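# Rukach – practice journals from grown-up beginners

Hello, and welcome! Rukach is a collection of 300 short journal entries written by 18 adults who were learning springboard diving at the Flunddale pool, most of them after years of telling friends that they were too old, too stiff or too scared of going in head first. The entries first went out, a few at a time, in our email newsletter, Sowa. Readers kept writing back to ask for older ones, and after digging through my sent mail one time too many I decided to put them all in a single place.

I'm Leokadia Nowicki. I dive (badly, and with a great deal of joy) and I put the newsletter together. Radosław Zalewska coached both groups and read every entry before it came here. Trilok Bhatt wrote the little script that turns the newsletter text into files, and he has been very patient with my habit of changing the column names.

Last updated: 9/2/22

## What's in the folder

```
rukach/
 README.md
 entries.csv
 prompts.md
 glossary.md
 letters/
 scripts/make_entries.py
```

`entries.csv` is the main thing, and if you only came to read, you can open it in any spreadsheet program and start wherever you like. The `letters` folder holds the newsletters as they were sent, with my introductions and all the chatter about towels and parking left in. `prompts.md` has the questions Radosław handed out at the end of practice, and `glossary.md` explains the diving words, which we had to learn the slow way.
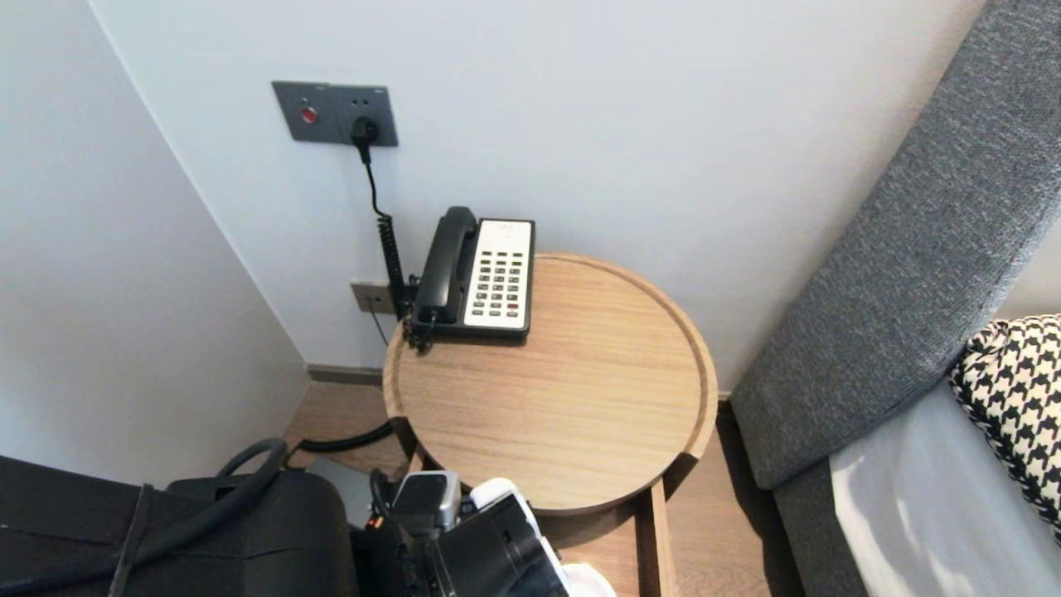 The journals come from two seasons, and the mood of the two is quite different. The first group mostly knew each other already from lap swimming, so the entries are full of teasing and half-finished jokes. The second group started in December as strangers, and for a good while they wrote like people filling in a form at the dentist. Then Josué Teixeira wrote a long and very funny entry about landing flat on his back in front of the under-tens, and after that the others loosened up. I'd suggest reading the second season in order if you have the time, since you can feel it happening.

## The columns

| Column | What it holds |
|---|---|
| `entry_id` | A plain running number |
| `season` | 1 or 2 |
| `writer` | A name if the writer wanted it used, otherwise a letter |
| `week` | Week of the season, counted from the first practice |
| `dive` | What the writer was working on, in their own words |
| `prompt` | The question they were answering, if there was one |
| `nerves` | The writer's own score, from "fine" to "no thank you" |
| `text` | The entry itself |

A few notes on these, because people have asked. The `dive` column is messy and I've left it that way. One person's "front dive" is another person's "the falling one," and Radosław felt strongly that what a beginner calls a dive tells you something about how they think of it. If you need tidy names, the glossary has a list of the common nicknames next to the proper terms, and you can match them up yourself.

The `nerves` column was Eoin Egan's idea. He wanted a way to look back and see whether he was getting any braver. It's blank in the early weeks, before he suggested it, and some writers never used it. Please don't read a blank as calm! Several of the most frightened entries in the whole collection have nothing in that column.

## How the entries were written

Practice ran long, and then everyone who wanted to stay had 30 minutes to dry off, sit down and write. Some wrote by hand and typed it up at home. Others dictated into their phones on the way to the car, and you can usually tell, as those entries wander more and have a lot of "anyway" in them. There was no minimum length. The shortest entry in the file is a single word, and it isn't one I could print in the newsletter.

Radosław's prompts were simple ones: What did your feet do today? What did you tell yourself on the board? Who made you laugh? He asked people to stay away from scores and rankings and to describe one thing closely, even if it was only the sound of the board. I still think the feet question got the best answers.

I corrected spelling where it got in the way of the meaning, and took out surnames of people who hadn't agreed to be in it. Otherwise the words are as they were written. Trilok's script doesn't change any text; it only splits the letters into entries and fills in the week.

## Things people have done with it

Mostly, people read it. A swimming teacher wrote to say she reads one entry aloud before each adult class. A choir director uses the prompts after rehearsal, with "feet" swapped for "shoulders," and tells me it works nicely. If you teach grown-ups anything that makes them feel silly in public, I hope there's something in here for you.
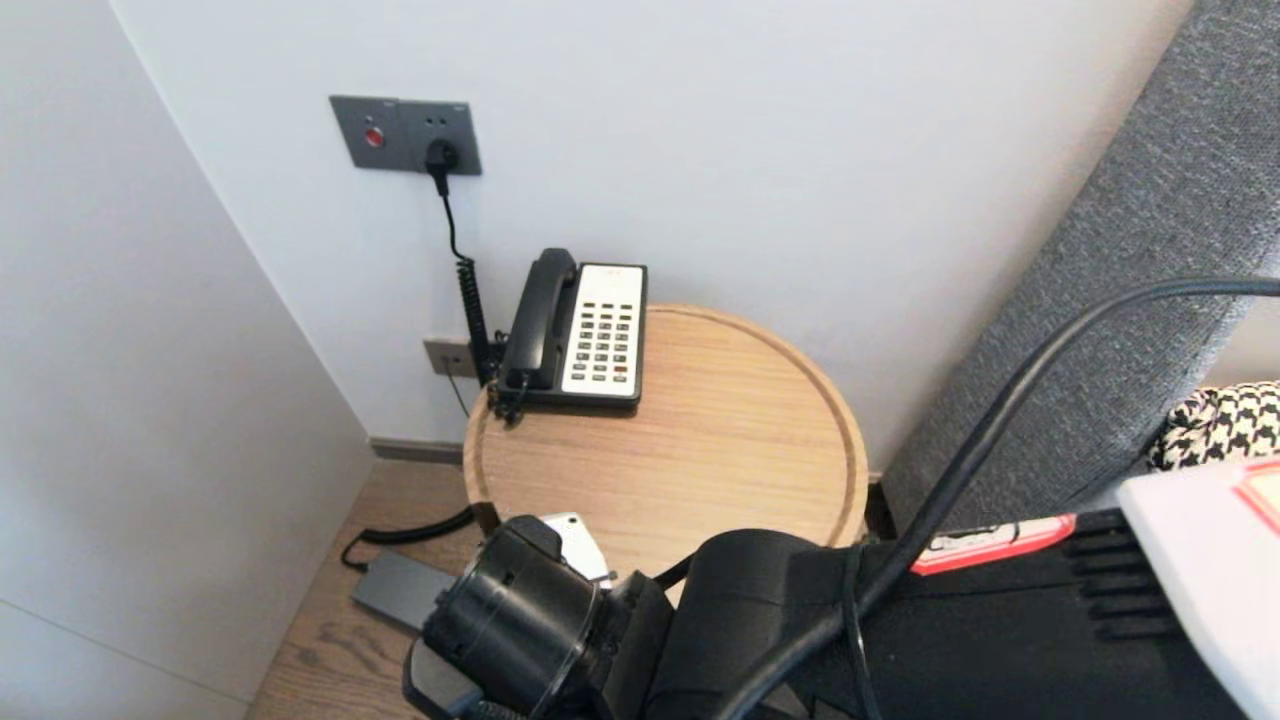

*Corded desk telephone on a round side table.*

We've also had a student use the second season for a paper on how beginners talk about fear. I was delighted, and also a bit worried, so please look at the next part before you do anything similar.

## What it isn't good for

- **Coaching instructions.** Beginners describe what they felt, and what they felt was often wrong. Please don't learn a back dive from week three of anybody's journal.
- **Measuring progress.** People skipped weeks, came back, skipped again. Those who had a rotten practice sometimes went straight home without writing, so the file is a little sunnier than the pool was.
- **Speaking for all adult learners.** This is one pool and one coach with a particular way of going about things, and everybody in it had already decided to give diving a try.

## Using and sharing

You're welcome to read, copy and quote from the collection for teaching, newsletters and your own writing. Please keep the writer's name or letter with the quote, and mention Rukach somewhere. If you want to put a whole season in a book or anything that will be sold, write to me first and I'll ask the people concerned. They've all been generous, and I'd like them to hear about it from me.

If one of the writers asks for an entry to be taken out, it comes out, and I add a line to the list below. The `entry_id` numbers are never reused, so you may find gaps later on.

## Running the script

You only need this if you want to build the file again from the letters. It uses plain Python with nothing extra to install:

```
python scripts/make_entries.py letters entries.csv
```

It'll complain if a letter is missing its season line, and it overwrites the old file without asking, so make a copy first. I learned that one on a train.

## Changes

- Both seasons now share one file. They used to be separate, with different column names (my fault).
- Added `nerves`, filled in from Eoin's own notebook and whatever the others sent me.
- Fixed the accents in names, which had turned into question marks.
- Ano, our old mailing list tool, added a footer to every letter. Trilok has removed them all, though if you find one hiding inside an entry, do tell us.

## Still to do

The glossary needs another pass, particularly the twisting dives, where Josué and Radosław don't agree on what we were calling things. I'd also like to add the replies that readers sent in, for those who say yes – there are some lovely ones, including a long letter from a woman who went back to trampoline after reading the first season. I'm asking people one by one, so it will take a while. If you wrote to Sowa and would be happy to be included, just reply to any issue and say so.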